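Spent most of this week on the equipment budget for the next round of handheld gripper kits. Putting the numbers in a thread because a few people asked what we pay for and what we skip.

1/ A kit for us is two handheld grippers, the marker cubes, a backpack, straps, cables and a spare battery. We priced it with two suppliers, Sturketti and Bovdale.

2/ Sturketti came in at 3000 a kit. Bovdale came in at 2772, but the backpack is extra and so is shipping. Once you add those, the gap is small enough that I stopped caring about it.

3/ What I do care about is repair time. Sturketti quotes up to 30 days for a jaw replacement. Bovdale sells the jaw as a part for 153 and you swap it yourself with a hex key. Sena Quansah timed herself doing one on Friday and was done before her coffee got cold.

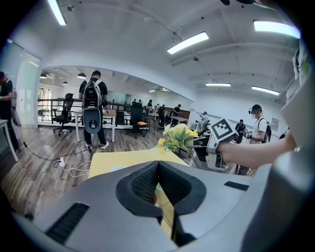 4/ So the plan is Bovdale, plus a box of spare jaws. I'd rather have parts on a shelf than a whole extra kit sitting in a case.

5/ Things I left off the first draft of the budget and had to add back: power strips, longer cables, chargers, tape, a label printer. None of it costs much. All of it stops work when you run out.

6/ Tables too. Small square ones are fine for tabletop tasks and easy to move when somebody needs the floor. Don't pay for adjustable height unless you know you'll use it.

7/ Props get their own line now. Last year they went under "misc" and finance sent it back twice. Artificial flowers, vases, cups, towels. Flowers have been good value. They bend, they tangle, and the stems are thin enough to be hard to grip.
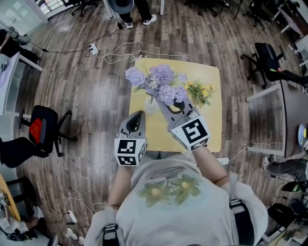 Flower task, a gripper in each hand. Lavender bunch first on the shopping list, yellow ones second.

8/ Someone asked about leasing. We got a quote from Amoah. It makes sense if your project ends in June. Ours doesn't, and the lease doesn't cover worn jaws, so we're buying.

9/ Luminița Iordache reads the budget before it goes up. Her one note was to split the order: half the kits now, half after the first group has had a full month of use. I've changed it to that. Bovdale will hold the price.

10/ Still open: whether we need a second set of straps per kit. If you run kits all day with people of different heights, tell me what you ended up buying.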